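Szymon Domański
July
Last updated Saturday

1/ OK so I finally got my own copy of Zekcombe to the table after months of whining about it on here. Two-player wargame, a made-up river valley, one side holds the bridges and the other side really wants them. Long thread, sorry, mute me now if you're only here for the bread posts

2/ Quick background. Zekcombe is from Flomside, who mostly do small folio games with one map and a rules booklet you can read on the bus. This one has 41 counters in total. I love that. I can punch and clip the whole thing during one episode of something dumb.

3/ My opponent was Clémence Lacroix, who has beaten me at every block game we've ever tried and was very gracious about how badly I set up my left. I took the defenders. I always take the defenders and I always spread them too thin!

4/ The thing I was curious about was the orders system. You write orders two turns ahead, face down, and you can only change one of them per turn. I figured it'd be fiddly. It took us maybe a turn to get comfortable and then we were both sitting there quietly panicking about stuff we'd promised to do.

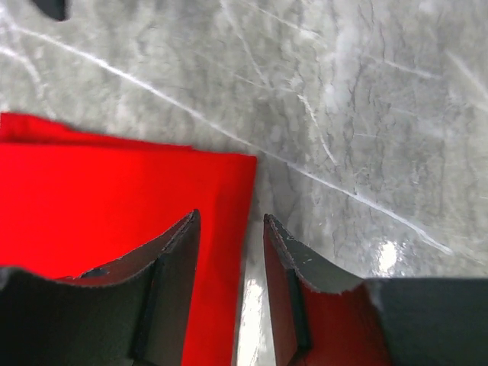

5/ Turn 3 is where I lost it. I'd ordered my reserve up to the mill bridge, and Clémence had spotted that the mill bridge didn't matter to her one bit. She went for the ford. I had one order change and needed, oh, four of them.

6/ Rules gripe: retreats. The booklet says a unit retreats "toward its supply source" and I have two supply sources, so which one?? We went with the nearest and moved on. Adalberto Evangelista (he plays it solo a lot) tells me he lets the owner pick. I think I like his way better, it gives the defender a little something.

7/ Other gripe, the road color and the stream color are way too close under a lamp. By evening I was leaning in and squinting every time I moved a wagon. Love the map otherwise, the woods especially.

8/ Combat is 5 dice max per side, hits on a 5 or better, done. No chart! I went in thinking I'd miss the chart and I did miss it for a while, mostly on the river crossings, where it feels like the attacker gets off easy. Clémence says that's sour grapes. Could be.

9/ Someone asked how it plays next to Jemby, the earlier one in the same system. Jemby's more open, more cavalry running around, and it goes longer. If you only want one I'd say Zekcombe, but if you bounce off river fights then go with Jemby and don't look back.

10/ We're switching sides next time and I already have a terrible plan involving the ford. If anybody has a cleaner reading of the retreat rule please send it my way before then, I'd like to lose correctly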